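Wed 29 July

Hi Randi,

Second report on the Sæther thinning grant. You asked for short, so I'll try — though you know how I get once I start talking about trees.

**Where we are.** The crew has finished the lower two units and is well into the third. That puts us at nearly 150 acres thinned out of the 300 in the agreement. I'd hoped to be further along, but we lost most of March to mud on the Plureck road, and I wasn't going to let Torbjørn take the loader up there and leave ruts we'd be looking at for ten years. He agreed, loudly. The culvert at the second bend has been replaced and the road held up fine in the last big rain!

**What's coming out.** Mostly small fir, the skinny stuff that filled in under the old pines after the grazing stopped. We're leaving the big pines and just about every oak. Žofie is running the stand plots again with the same centers she used before we cut, so the before and after numbers will line up. She has tagged 1621 trees so far (she'd like me to mention that the tag gun broke twice and she finished the last plot with a hammer).

**Where it goes.** Colia is taking the sawlogs and they've been good to deal with. The chip side is shakier. Cumier dropped their price in the spring and at the new rate the haul from the upper unit doesn't pay for the diesel. Stela is talking to them about a flat fee per load. If that falls through, I'd like to pile and burn up there this winter and move the trucking money over to cover the burn crew. I'd need your okay in writing for that, so please think it over.

**Neighbors.** Mostafa Kettani, who owns the piece along our east line, walked the second unit with me and wants to do the same on his side. If he does, we'd have one continuous strip from the creek to the ridge road, and I can't tell you how happy that makes me. He isn't asking for anything from this grant. He would like a copy of our contract with the crew, and I said I'd check with you first.

**Money.** We're under on labor and over on equipment, mostly the culvert and a new set of tracks. Stela's spreadsheet is coming separately, and the invoices are in the shared folder under the unit numbers. 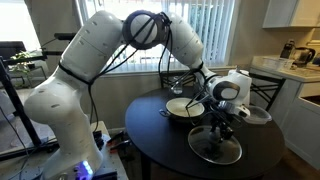
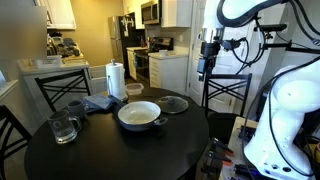

## Before the next report

- Finish unit three and flag the skid trails in four
- Get a yes or no from Cumier on the load fee
- Burn permit application, if you approve the change
- Žofie's plot data, cleaned up, with her notes on the oaks
- Seed and straw on the two landings we're done with

Call me if the burn question is easier to talk through. Evenings are best, I don't get a signal in unit three.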